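Ondbridge Edge Router Setup Guide
Section 7: Setting up a backup link with VLAN tagging

Last revised 2026-09-07

This section covers adding a second WAN link to an Ondbridge router that already has one working uplink. If the first uplink is not yet in service, finish Section 4 before you start.

What you need

Console or SSH access with an admin account
The VLAN ID your carrier assigned to the backup circuit (the steps below use 129)
The gateway address for that circuit
A saved copy of the running configuration

Caution: Do not work over the link you are about to change. If you are logged in through WAN1, move to the console port or the management port first.

7.1 Create the tagged interface

1. Log in and enter configuration mode.
2. Select the physical port for the backup circuit. On most units this is wan2.
3. Create a subinterface with the carrier's VLAN ID: interface wan2.129
4. Set the tag: encapsulation dot1q 129
5. Assign the address, or enter address dhcp if the carrier hands one out.
6. Bring up the parent port as well as the subinterface. The parent port is shut down by default, and the subinterface stays down until you enable it.
7. Enter commit, then show interface wan2.129 brief.

The status column should read up/up. If it reads up/down, the port has link but no tagged frames are arriving. Check the VLAN ID against the carrier's paperwork.

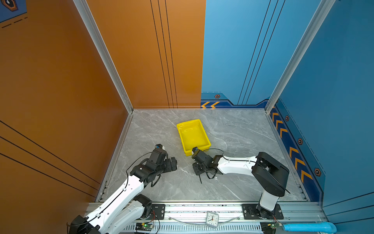
Žydrūnas Lapiņa: On the older Moulin boards I had to commit the parent port by itself first and then the subinterface. With both in one commit it took the change and still showed up/down until a reload. Release 4 fixed it for me.

Note: Releases before 4 also accept the short form tag 129. The short form was removed, and a saved configuration that contains it will stop loading at that line. Replace it before you upgrade.

7.2 Set the route priority

Both links can hold a default route at the same time. The router uses the one with the lower metric.

1. Enter route default wan1 metric 10
2. Enter route default wan2.129 metric 50
3. Commit, then enter show route default. Both routes should be listed, with an asterisk next to the one in use.

Leave a gap between the two numbers. You may want to fit a cellular link in between later on.

If the carrier's DHCP server also sends a default route, it comes in with metric 5 and takes over from WAN1 the moment the lease is granted. To ignore it, add no accept-route under wan2.129.

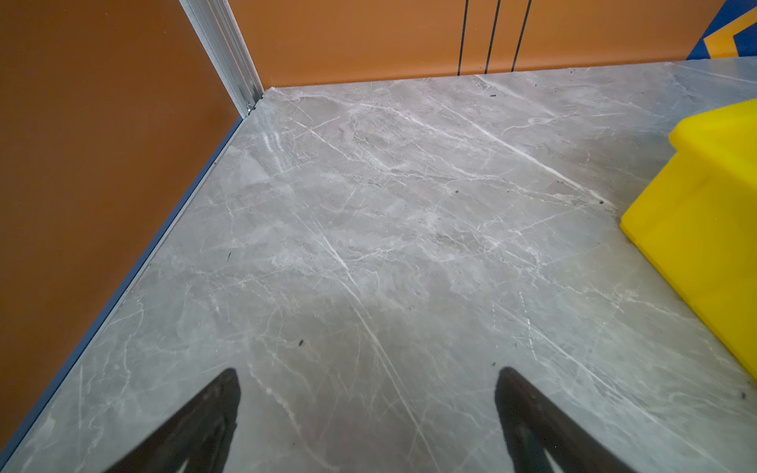 Can both links carry traffic at the same time?
Load sharing needs equal metrics and the balance per-flow command, which is covered in Section 9. With the metrics shown in this section, the backup link carries only its own health checks until WAN1 fails.

7.3 Add a health check

A port that is up does not mean the carrier's network behind it is working. The health check sends a probe to an address you choose and withdraws the default route when replies stop.

1. Enter track 1 probe icmp followed by the target address.
2. Set the interval and the failure count: interval 4 fail 7
3. Set the recovery count: recover 7
4. Attach the tracker to the primary route: route default wan1 metric 10 track 1
5. Commit.

Pick a target beyond the carrier's first hop, and bind the probe to WAN1 with source-interface wan1. An unbound probe will go out over the backup link after failover, get its replies, and put the dead route back.
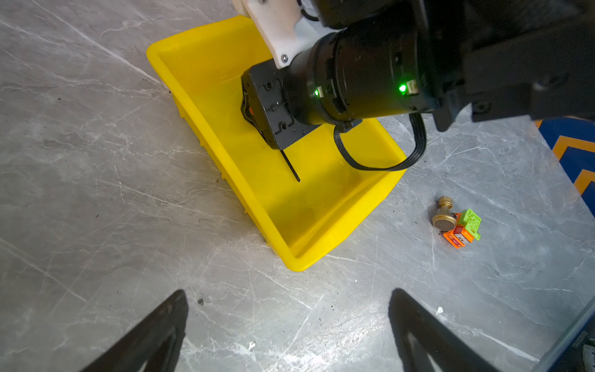 Figure 7-3. Furel series, standard workspace.

7.4 Test the failover

1. Start a continuous ping from a host on the LAN to an outside address.
2. Shut down WAN1 from the console: interface wan1 shutdown
3. Watch the ping. Replies should resume over the backup link.
4. Enter show track and confirm that track 1 is marked down.
5. Enable WAN1 again and wait for the recovery count to be met.

Step 2 tests a dead port. To test the probe itself, leave WAN1 enabled and block the probe target with a temporary filter. Remove the filter when you finish.

Caution: Open VPN tunnels and phone calls are dropped when the source address changes. Run this test outside business hours.
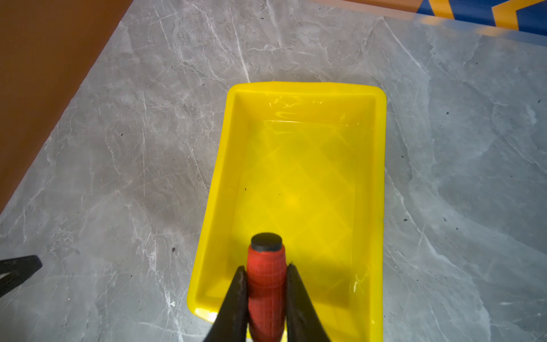
Carys Trevor wrote in to say that her Cluvis tunnels stayed down after failback until she cleared the old sessions by hand, and that clear session wan2.129 was enough to bring them back without touching the LAN side.

7.5 Log messages

TRK-516: Probe target unreachable. The tracker has reached its failure count.
TRK-517: Probe target restored.
IF-129: Tagged frame received on a port with no matching subinterface. The log entry includes the VLAN ID that arrived.
RT-007: Default route withdrawn by tracker.

If TRK-516 and TRK-517 alternate every few minutes, raise the failure count before you change the interval. Save the configuration with write startup once the log is quiet.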